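Flullenard Valley

Flullenard is a rural valley and visitor destination in the uplands of Tondia. It takes in the market village of Flullenard, the smaller settlement of Momside and a number of scattered farms. The valley had a population of 1,843 at the last count. Tourism is the largest source of income, followed by sheep farming and forestry. It is known mainly for its walking routes, its farm lodgings and the Rácz Path, a long-distance trail that crosses the valley from east to west.

Geography

The valley runs from a high moor in the north to a narrow wooded gorge in the south. The River Flull rises on the moor and passes through both settlements before it enters the gorge. The highest point is Carn Hill, which stands 686 meters above sea level. The upper slopes are open grassland and heather. Oak and ash grow lower down, and most of the flat ground beside the river is used for hay.

The climate is cool and wet. Snow lies on Carn Hill in most winters but seldom lasts on the valley floor. Fog in the gorge is common in fall and can close the lower road in the early morning.

History of tourism

Visitors first came for the fishing. A small inn at Momside took in anglers from the lowland towns, and its owner, Gwilym Yorath, printed a leaflet listing the river pools and the charges for a boat and guide. The inn later added a dining room and a second floor of bedrooms. The building still stands but is now divided into apartments.

Growth was slow until a railroad halt opened at the mouth of the gorge. Day trips became possible, and tea rooms and guesthouses were built along the road between the halt and the village. The railroad closed after a landslide blocked the cutting, and the cost of clearing it was judged too high. Several guesthouses shut in the years that followed - the large Gorge Hotel among them - and the valley lost most of its day trade.

Recovery began with the farms. Angharad Mathias, a sheep farmer near Momside, converted a hay barn into sleeping quarters for walkers and persuaded her neighbors to do the same. The farms agreed on a shared price list and a single booking telephone, which was kept in the Mathias kitchen. The arrangement became the Flullenard Farm Stays Association, now the main provider of lodging in the valley. It has 12 member farms.

The Rácz Path

The Rácz Path is a marked walking trail named for the surveyor who drew the first accurate map of the moor. It enters the valley by the eastern pass, descends to Flullenard village, and leaves over the shoulder of Carn Hill. Walkers usually take 2 days to cross the valley and spend the night in the village or at one of the farms above it.

The route was laid out by Vasilică Barbu, then footpaths officer for the district. His original line kept to the river through the hay meadows. Landowners objected, and the path was moved uphill to an old drove road. The change added a steep climb but kept the trail open in times of flood. Yellow posts mark the moorland section. Elsewhere the route follows walls and lanes and is signed only at junctions.

A section on the north side of Carn Hill is closed each spring while ground-nesting birds are breeding. A signed diversion runs through the forestry land to the west.

Lodging and services

Most lodging is in farmhouses, barns and small guesthouses. There is one campground, on the river at Momside, and one hotel in Flullenard village. The village has a grocery store, a pharmacy, two cafes and a bank that opens on Wednesday only. Momside has a bar and a seasonal shop at the campground.

The visitor center occupies the former wool store beside the bridge. It sells maps and fishing permits, holds luggage for walkers and has a small display area for local crafts. 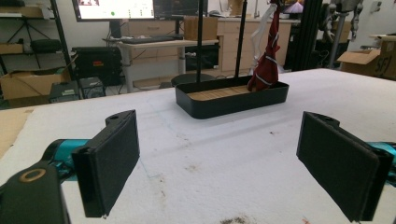
The center is run by the district council and closes from November until early spring. During those months permits are sold at the grocery store, and the luggage service does not operate.

Transportation

A bus links Flullenard with the nearest railroad station all year. Service to Momside is limited outside summer. The road through the gorge is narrow and is closed to tour buses, which must use the longer route over the eastern pass. Parking in the village is at the cattle market, except on sale days.

Management and visitor numbers

Tourism in the valley is overseen by the district council with advice from the farm association. The council's former tourism officer, Iolo Samuel, drew up the current visitor plan, which limits new building to existing settlements and bars further campgrounds beside the river. A proposal to reopen the railroad halt as a cycling hub was dropped from the final version.

The plan has been criticized by some business owners, who say that it favors overnight guests over day visitors. Fikri Yeoh, owner of the hotel in Flullenard, has argued for a larger parking area and a shuttle service through the gorge. The council has approved a trial of the shuttle but has set no start date.

See also

Carn Hill
Rácz Path
River Flull
Tourism in Tondia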